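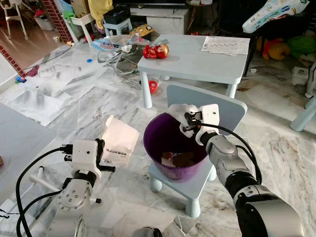

Minutes, Lahlou Studios members' meeting, May

We began a little after 7 p.m., once everyone had found tea and a chair, and it was lovely to see such a full table. The April minutes were agreed with two small spelling fixes.

Summer show. After a long and very friendly talk, members chose "Skasow" as the title, with the printmakers in the front room and the sound pieces upstairs. The Vander Street window is still open to proposals.

Money. The print fair brought in $1,276, our best yet! Members agreed to put it toward new lights for the stairwell.

Gillavico exchange. Two places are offered for the fall. Please send a short letter and a few slides by the next meeting.

Closed at 8:50 p.m.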